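Workspace Setup Technician (part-time, fixed term)

Hasaver is hiring one technician to lay out and maintain shared work tables at its Tasis site. The post is 30 hours per week and runs through June. Lifting up to 30 pounds is part of the job.
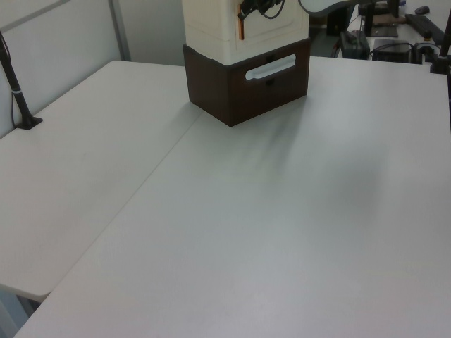

The technician sets each station to a written layout before the morning shift and checks it again at close. Typical tasks are leveling tabletops, routing cables and wiping down surfaces. Two tables are often joined to make one work area, with a boxed pedestal standing across the seam and a clamped pole at a back corner, so both tops must sit at the same height. Changes are entered in the station log - paper for now.

Required: one year of facilities, lab or stockroom work, and basic hand tool skills. Experience with modular furniture is useful.

Send a resume and one reference to Fermín Orellana, quoting job number 3278. Applications received after March 23, 2023 will not be read.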